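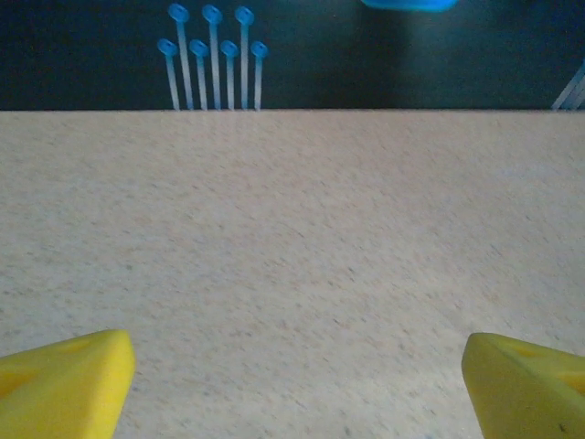 Speckled beige top on the work table, seen along to the far edge.

Progress report no. 6 — Letcombe workroom refit
To: Irena Kwiatkowski
From: Lena Kubiak
3/13/21

Irena, quick one as promised, sorry it's a bit rough. Full figures in the spreadsheet.

Tables
Tops are in. Went with the pale speckled finish in the end, the grey sample looked grim under our lights and showed every bit of glue. Colour is close to what you approved, maybe a shade lighter. Edges straight, no complaints there. Two of the older frames needed new feet before the tops would sit level, done in house, no charge to the grant.

Still waiting on Priledard for the last top. They've moved the delivery twice. Have asked for it in writing this time.

Floor
Staying dark. We did price a lighter one but it would of eaten the whole contingency and the existing floor is sound. Needs a proper scrub and reseal by the door, where the trolleys turn.

Storage
Shelving from Nunamano arrived, wrong depth. Their error, they're swapping it. Until then the paper stock and the board offcuts live in the corridor, which the bookbinding group are being very patient about. Drawer units fine, labels half done.

Money
Spent to date 3,693 dollars. Of that 800 was the electrical work, higher than the quote — the old sockets along the back wall had to come out completly. 400 held back for the last top and fixings. Nothing else outstanding except the reseal, and I'd like to take that from contingency if you're happy. Need a yes from you before I book it.

Use of the room
Bookbinding back in, evenings only for now. Rondonuwu print group want the daytime slots and have seen the tables, they're keen. Cutting mats to go down before anyone uses a blade on the new tops, I've put a sign up and will say it again at the inductions.

Next
— chase Priledard
— shelving swap
— finish labels
— reseal quote, second one
— send you the reciepts, I have them in a folder, just need scanning

Inductions start later in March if the shelving turns up. Will ring if it doesn't.

Lena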